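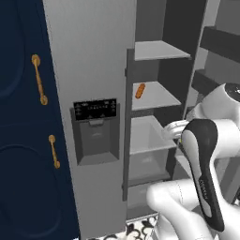
Korik
Moderador da secção de corridas

Regra do peso no handicap de domingo

O meu clube de apostas entre amigos seguiu o Jasport no handicap de 3,000 metros. No programa vinha com 3 kg a menos do que o Skinner, mas na folha da tarde já só tinha um de diferença. Isto é permitido depois de fechadas as inscrições?

Korik
Sim, se o regulamento da prova o previr. Quando o cavalo de topo é retirado, os pesos podem subir todos por igual. Mas aí a diferença entre os dois mantinha-se, por isso deve haver outra coisa: um desconto de aprendiz que caiu com a troca de jóquei, ou uma penalização por vitória recente. Vê as notas no fim da folha, costumam vir em letra pequena.
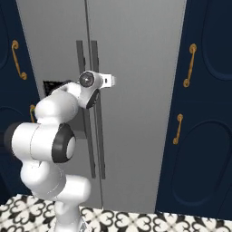

Outras respostas

Sirna
Foi a troca de jóquei quase de certeza. O aprendiz dava 2 kg de desconto e o substituto não tem direito. Já me aconteceu numa prova com 12 partantes e perdi a aposta na mesma.

paddock2646
Eu nem ligo aos pesos, vou pelo estado da pista. O Skinner corre bem em terreno pesado.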